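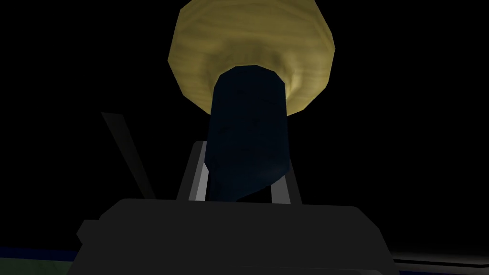 I moved to Wunbridge in April to work on a translation, and the first thing I got there was a dinner invitation. It came on a card under my door, with the address and "bring nothing" on it. The house was number 220, at the top of the hill. The table had been set up in the yard. It was round and made of some pale wood, the same yellow-tan as the disc at the top of this page, with streaks of grain running across it in uneven bands. I was put between a retired ferry pilot and a woman who sold seed.

They served lamb, then a fish soup, in that order. The talk was mostly about the old road to Wanau and who had let it wash out. I understood half of it. I had learned the language from books, and people at that table spoke it with the endings left off.

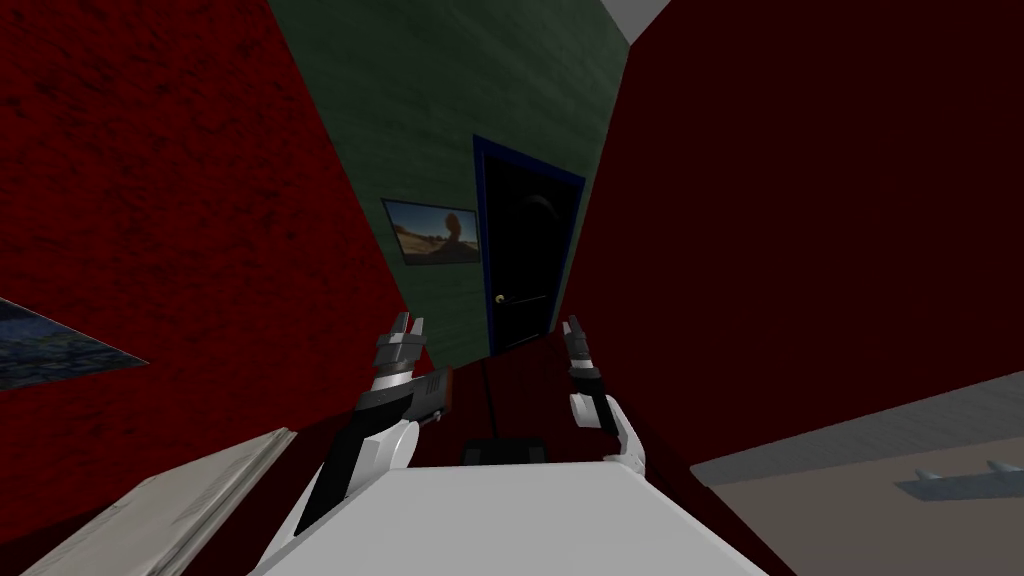
The second dinner

Two weeks later I was asked back. I had read up on the road by then. It was laid in 1689, it is 464 steps from the square to the first bend, and it has been repaired badly ever since. I said this over the soup and got a long silence. The step count is apparently a matter of dispute between the upper and lower town, and I had used the lower town's number.

The host changed the subject to Mabuza, where four of the guests had gone to school. I ate my bread and listened. Walking home I wrote down nine new words, most of them for mud.
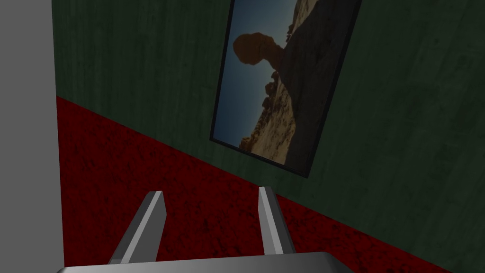

Hiro wrote in after I posted the first half of this to say that the lower town's number is the right one, and that the upper town starts counting from the wrong side of the fountain. I have passed that on to the host. I was still invited for the third dinner, and there was soup first.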